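Packing the Pink Bag

Bag season came early this year. The Pirdale spring swap is in March, and I've already had 20 messages about what should go in a backpack and what should stay home on the desk. So this month you get my packing rant, sorry!

My rule is simple: everything comes out first. I lay the bag flat on its back, open every compartment and put the small stuff on the floor around it. A pink backpack is great for this, because anything dark shows up right away against it. The mouse goes out there too – a loose mouse in a main compartment will find the one thing you didn't want scratched.

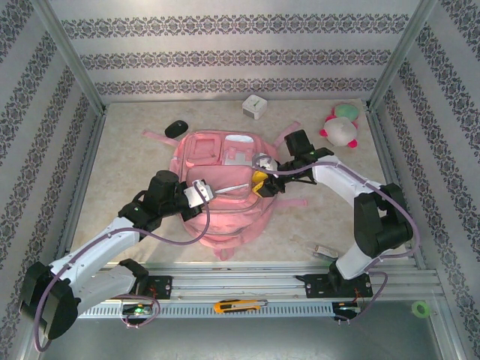
Should the small things go in the front pocket or the main one?
Front pocket, if you reach for them more than once a day. Everything else goes in the main compartment, in a pouch, with the heavy items closest to your back.

Then there are the flat things, which I used to forget completely. Cards, strips, little rulers, that sort of stuff. They slide to the bottom and you don't see them again until the bag goes in the wash (I once found a Prurkeck bus pass that way, 7 months after I'd paid to replace it). Now I stand them up along the side of an inner pocket, and bright colors help a lot.

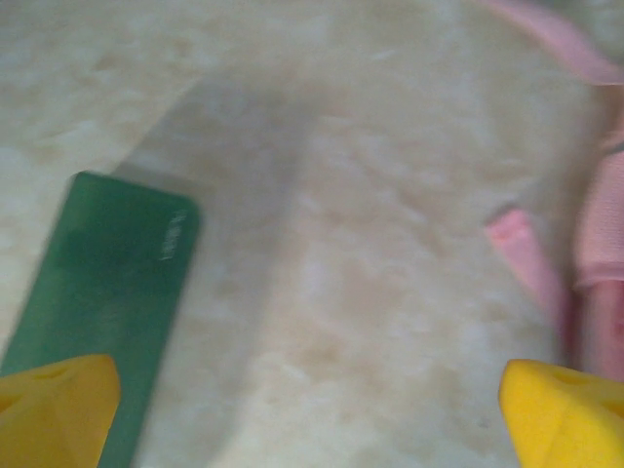
Green is my favorite for that, pink bag or no pink bag, and I'll buy the green version of pretty much anything now. If you don't have an inner pocket, a cheap zip pouch does the job just fine. Siltex has some thin ones that lie nice and flat, and I keep one in my work bag and one in my gym bag.

Send me your own packing habits before the swap and I'll put the good ones in the next issue.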